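Run 1104 stopped dead at step 1000, and Uthai Sitthichai whooped so loudly that the whole Kurnalham office looked up.

"It's failed! Come and see, it's gorgeous!"

For six weeks the Kuruc simulator had sailed through every handover test, and he hadn't trusted one of them. Now, finally, a fault he could get his hands on! He threw two of the wrist views up on the big monitor, grippers open, the second arm off to the right.

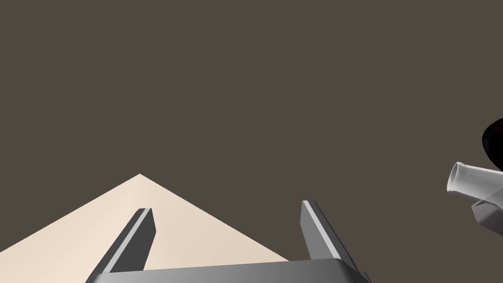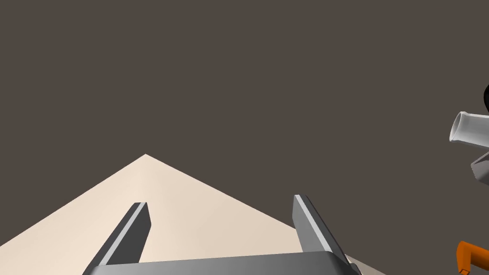

"The table's meant to be solid to both arms," he said, already typing. "Ours knows it's there. The other one thinks it's air!" One missing line in the collision file, left out back in July, and the software would've happily told a real arm to swing straight through the bench at Bembridge, where three people worked every day.

He rang Cetbridge and told them to keep the power off (they grumbled, he beamed). Then he put the line back, grabbed a biscuit and hit run, leaning in so close his nose nearly touched the glass.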